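Guides > Open Day Kit > Section 6: Running the kitchen demo

Overview | Set-up | Demo | Pack-down | Help

Section 6: Running the kitchen demo

Right, you've got the big screen going and the kettle on, so let's get to the bit people come for. I've run the Pledo kitchen demo at three open days now, first at Lill and then twice at Stivitthorpe, and I still get a bit of a buzz when a kid at the front yells out "it's got it!" This section takes you from loading the scene to handing over to the crowd. If you haven't done Section 5 (screens and cabling), go back and do that first, okay? I'll wait.

Everything on show is simulated. The robot, the tables, the air fryer, the lunch – all of it lives on the demo computer. Say so early and say it twice, as there's always someone who wanders in late and asks where the real kitchen is.

6.1 Loading the scene

1. Start Pledo and pick "Kitchen" from the open day menu. Give it a minute. The first load of the morning is slow and pressing the button again only makes it slower (ask me how I know).

2. Check both arms respond. Nudge the left, then the right, with the small joystick. You only want a little movement.

3. Choose your viewpoint. I like to start looking down over the tabletop from the robot's side, with both hands reaching in, as people get the idea straight away that they're seeing what the robot would see.

4. Reset the hands to their starting pose and leave them there until you've got a crowd. Six people is plenty.

NOTE: If the scene loads without the air fryer, you've picked the old kitchen. Back out and choose again.

6.2 The drawer handle

This is the heart of the demo and it's where I'd spend your practice time. Have a few goes before the doors open at 9, while it's quiet and you can mutter at the screen in peace.

1. Bring the right hand in low, in front of the air fryer. Coming in from above looks dramatic but you'll bump the lid nearly every time.

2. Line the fingers up with the lower end of the handle. It hangs down vertically from the front of the drawer, so you've got a decent bit of grip to aim for.

3. Curl one finger around the left side and bring the thumb-like digit in underneath, so the handle is sort of cradled.

4. Park the left hand, open, over the other table. It doesn't need to do anything yet. First-time operators love to wave it about and then they forget where they put it.
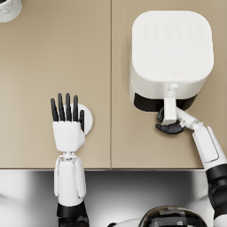 5. Stop there and talk! Honest to goodness, the pause is worth more than the pull. Ask the crowd which finger is doing the most work. You'll get a different answer from every side of the room, and somebody's grandad will have opinions about hinges.

6. When you're ready, ease the joystick back. Slow is good. If the grip slips, open the hand, back off and line up again. Crowds are very forgiving of a second go, and a few of them will cheer louder for it.

CAUTION: Don't hold the grip closed for the whole of your talk. The practice computer at Jekent used to get sluggish when I did that, and then the first pull came out as a big jerk. Release, chat, then take hold again.

6.3 Changing the view

After the drawer I swing around to a lower angle so people can see the rest of the room. It's a nice breather and it always sets off questions – mostly about the food, if I'm telling the truth. Tell them the wrap isn't for sale.

1. Press the view button once. Twice takes you back to where you were.

2. Wait for the picture to settle before you start talking about it.

3. Bring the near hand close to the front of the appliance, then ask someone to spot the dials. Little kids are brilliant at this.

4. Point out the seam across the tabletop. It's two tables side by side, and it makes a handy landmark when you're telling a visitor which way to steer.
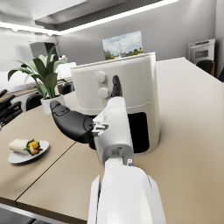 Figure 6-2. Second view, with the hand at the front of the air fryer and the wrap on the other table.

NOTE: The forearm takes up a fair chunk of the screen from this angle. If your crowd is mostly small people sitting on the floor, use the big screen and skip the monitor.

6.4 Handing over to visitors

1. One visitor at the controls at a time, everyone else behind the tape.

2. Give them the right arm only. Both arms at once is a lot for a beginner, and you'll spend the whole turn untangling.

3. Let them have three tries at the handle, then swap. I keep a kitchen timer beside me for the really keen ones.

4. Reset the scene between visitors. It's the grey button beside the joystick.

I stop for lunch at 12 and put the scene on its starting pose while I'm away. Take the joystick with you, or at least pop it in the drawer under the desk. I left mine out once and came back to find the view pointing at the ceiling, with a very quiet family standing beside it.

Pack-down is in Section 7. Wipe the joystick first, please, it gets sticky.

Open Day Kit help desk: see Help | © Pledo | Back to top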